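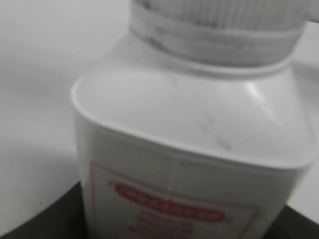

Square plastic bottle

From the Hosness Household Reference, entry 2137, containers section

A square plastic bottle (I also say "square-shouldered bottle," and my aunt in Ellwood just says "the chemical kind," whatever is in it) is a plastic bottle whose body is more or less square when you look down on it, with rounded corners and a round neck on top. White is the color I run into most. I've been writing the containers section of this reference for a good while now, and this is the entry I kept putting off, mostly because I own so many of them and had opinions about all of them!

The one I had on hand while writing is pretty typical. It's white, it has a wide ribbed cap, and there's a label on the front with a thin red border and a red banner in it. A few gray scuffs on the shoulder too, which I count as normal wear on glossy white plastic.

Names

There isn't one agreed name. Sellers will list the same shape as a square bottle, a square-round bottle, a block bottle or a lab bottle, and if you search for only one of those you'll miss half of what's out there. Makis Kokkinos, who wrote the jars entry, wanted me to file it under "canister." I said no. A canister to me has an opening nearly as wide as its body, and these have a proper neck, even the wide ones.

"Square-round" does bother some readers. It means a square body with rounded corners, so it's a fair description, just an odd pair of words to put together.

Parts

I'll go from the top down, the way I'd pick one up.

The cap. Usually a screw cap with fine vertical ridges all the way around the outside. The ridges are called ribbing or knurling, and they give your fingers something to hold. Wide caps are easier for me to turn than narrow ones, and I've gotten letters from readers with sore hands who feel the same way. Some caps have a loose liner inside, a thin disk of foam or card, and some are molded with a sealing ring in the plastic itself. If you lose the liner the cap may still screw down nicely and leak anyway, so check for it when you wash things.

The neck and collar. Under the cap there is often a raised ring going around the neck. On some bottles it's there to meet a tamper band, on others it just gives the cap a place to stop. People write in to ask if a ring of plastic left behind on the neck should come off. If it moves freely, it's the tamper band and you can snip it. If it doesn't move, leave it alone, it's part of the bottle.

The shoulder. This is the sloping bit between the neck and the sides. On a square bottle the shoulder has to get from a circle to a square in a short distance, and I think that's what gives these bottles their look (a little like a person in a stiff coat). Dust collects here. So do drips.

The rim. Plenty of square bottles have a thin raised edge where the shoulder turns down into the sides, following the rounded square all the way around. I used to think it was decoration. It does stiffen the corner, and it also catches a drip for a moment before it gets to the label, which I'm grateful for every time I pour something sticky.

The body and label panel. Four flat sides, or nearly flat. A flat side is a gift to whoever has to put a label on it, as the whole thing can be read without turning the bottle. You may find a faint line running down the plastic. On a blow-molded bottle that's where the two halves of the mold met. It's not a crack, though a crease in a paper label can look a lot like one.

Material

Most white ones are high-density polyethylene, HDPE for short, which carries the number 2 in the recycling triangle on the base. Polypropylene (number 5) turns up as well, more often in the caps. Please turn the bottle over and look instead of trusting me, because white plastic all looks the same from across a room and I have been wrong before. HDPE is a little waxy to the touch and goes dull when it's been scrubbed with anything rough.

The white comes from pigment. It keeps light off the contents, which matters for some powders and tablets, and the price you pay is that you can't see how much is left. I mark mine with a pencil line on the label after each use.

Sizes

The largest I keep at home is 1000 milliliters, and the smallest is 60. Anything under that I'd rather have in a round bottle, as the square ones get fiddly when they're tiny and the corners dig into your palm. Ljubica Berisha keeps 30 milliliter square ones for her paint samples in Stotcombe and is perfectly happy with them, so take that as my hands talking.

Sellers go by the volume, but what you really want for a shelf is the width of the base and the height with the cap on. Measure with the cap on! I once bought a whole row for a cupboard in the old house and every single one was too tall by the thickness of the cap.

Cleaning and reuse

Anything that held a cleaner, a solvent or a garden product stays with that kind of thing for life, in my house. I don't move those bottles to food no matter how well they've been rinsed, and I don't think you should either. A bottle that held food can be washed in warm water with dish soap, cap off, liner out if it comes out. Stand it upside down until it's dry. The inside corners hold water much longer than you'd expect, and a round bottle will be dry hours before a square one is.

For the outside, a soft cloth and soap will do. Scuffs on the shoulder sometimes lighten with a baking soda paste, and sometimes they don't. I've stopped fighting them. For dull gray smudges around the neck I use an old toothbrush and go around under the collar ring.

I do all of this on a plain white table, and I'd recommend a pale surface to anybody who sorts bottles. 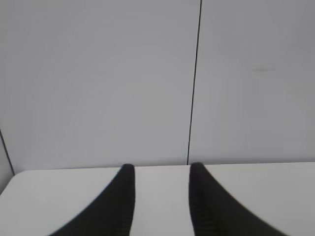 A dark counter hides drips and dark specks of dried product, and you end up carrying them back to the shelf on the base of the bottle. On white I can see a leak right away, colored ones at least. For clear liquids I lay down a sheet of kitchen paper and leave the bottle on its side overnight, with the cap closed as tight as I'd normally close it. A spot on the paper in the morning means a new liner or a new cap.

Storage

Square bottles pack side by side with hardly any wasted space, and they don't roll if they tip over. That's really the whole case for them. Turn every label to the front. Ridwan Manurung writes the contents on the cap too, in marker, because his live in a deep drawer and he looks at them from above, and I've copied him for my own drawers.

They also sit well on a round turntable, though you lose the neat packing at the edges. Don't stack them unless the base has a recess that fits over the cap below. Most don't.

Caps and what fits what

Neck sizes are written as two numbers, the first for the outside width of the threads in millimeters and the second for the style of thread. Two bottles that look like twins can have different threads. Stamatia Vlachopoulos at Hustumum sorted a box of orphan caps for me in July, and the pile that fit nothing was by far the biggest. Keep the cap with its bottle, even in the dishpan.

See also

Jar, wide-mouth
Jerrycan, small
Tamper band
Labels and label removal (Nektarios Mavromatis is rewriting this one, so send your tips on old glue to him)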